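Plurker Slipper Sorting: head and wrist camera recordings
Data card, release 2

Plurker is our shared-workshop project to get a humanoid to tidy footwear, and we're really chuffed to finally have recordings worth passing around! The robot works at a small wooden rack, reaching for slippers on the shelves, while we log camera views and joint positions together. If you like messy household tasks, dig in.

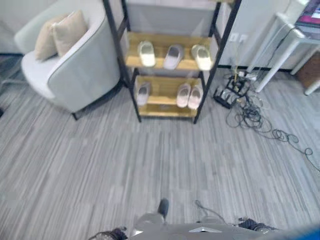 Reading time: 3 min

What's in the release

The release has 26 episodes. Each one holds colour video from the head and wrist cameras, joint positions for both arms and hands, and a short text label for the task ("take the slipper from the upper shelf", for instance). Episodes are stored in separate folders, so you can grab one and have a play before downloading the lot.

Slippers turned out to be a lovely test object. They're soft, they overlap, and a cream one beside a beige one gives a colour-based detector a proper workout. We mixed up how full the shelves were and which way the toes pointed, and we left the cables on the floor in view. A model that only copes with a bare room isn't much use in our workshop.

How we recorded

One person drives the arms using Clelus, our homemade teleoperation program, and another starts and stops the log. The hands run on Szűcs, a little controller we wrote over a few very late nights. It's still rough around the edges, but grip commands arrive quickly enough that driving feels natural, and that was a huge moment for us.

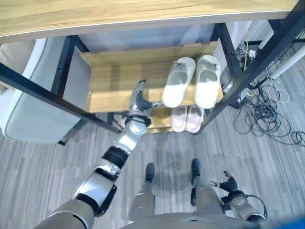 Left hand at the upper shelf, white pair above, pink pair below.

Low shelves are the hard part. The robot has to look down past its own torso, so its arms and legs take up a fair bit of the head view. We've kept all of that in. If your training code wants a crop, apply it when loading and leave the source files alone.

Known quirks

The wrist video gets very blurry during quick moves. We haven't sharpened or removed those stretches, and they line up with the joint log like any others. Filter on wrist speed if you only want crisp views. The filter script takes a speed limit and writes a new index.

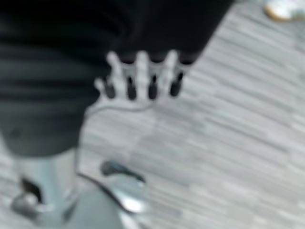 Wrist view with motion blur, fingers against dark fabric.

In 5 episodes the text label was typed in after recording. These are marked "late_label" in the index. Colour names aren't consistent either: the same slipper may be "cream" in one label and "beige" in the next. Fixes are very welcome!

Loading

Unpack the archive, point the Madamis loader at the top folder and ask for an episode by number. It returns video and joint data on a shared clock. Older copies of the loader can't read the release 2 index, so update first.

Changes

Release 2, February 18, 2026: wrist video added, index rebuilt.
Release 3 is planned for March, with longer episodes and tidier labels.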